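Unit 6: Sorting mixed goods on a shared bench

Course handout, Drandthorpe – read before the August practical

6.1 Scope

Units 1 to 5 dealt with goods of one class. Unit 6 deals with a bench on which food and small personal items lie together, as happens when a shopping bag is emptied. The task is to assign every item to a class, then to a zone, before anything is put away.

6.2 Classes

Class A: produce, including display produce. Kept in an open basket.
Class B: sealed packets and snack boxes. Laid flat or stood on edge.
Class C: bottles. Upright, never in the basket.
Class D: small electronics and their cases.

Class is decided by handling needs. Artificial vegetables are therefore Class A, as they take up the same space and are stacked by the same rules. A lettuce or napa cabbage goes in after the round items, and grapes are tucked between the leaves.

6.3 Zones

The back edge of the bench takes the bulky classes. Class B goes to either side of the basket, Class C close by, and the centre and front are left for Class D.

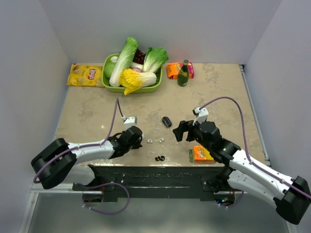

One objection raised in the Padon group was that the bottle ought to have a zone of its own, as a knocked bottle does more damage than a knocked crisp packet. The zone plan in use at Treloar does this, at the cost of a narrower centre. Either plan is accepted in the practical, provided it is stated on the sheet and kept to.

6.4 Small items

Class D is where most marks are lost. Three points.

(a) Pairs. Earbuds are recorded as one entry with 2 parts. An entry is not closed until both parts are accounted for.

(b) Case. The charging case is a separate entry, linked to the pair. Keep it in the same zone, clear of the buds, so that either can be picked up without moving the other.

(c) Surface. Glare and mottling both hide small objects. White buds on a pale beige top give little contrast, and a glossy patch gives less.

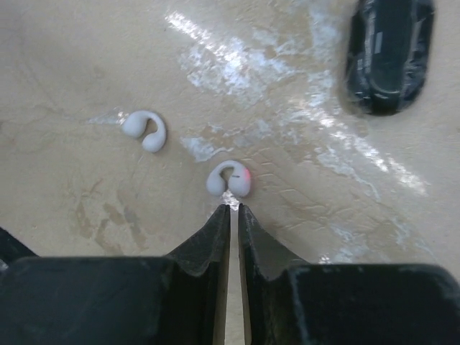
Open-ear clips should be lifted by the rounded ends and not by the thin arc joining them. Note which way the opening of the C faces before lifting, and set the second bud down the same way round as the first.

6.5 Recording

Use the Wornura sheet, one line per entry. The sheet has 31 lines – almost always enough for a single bench. Write the class letter first, then the zone, then the item. Corrections are struck through once and left legible.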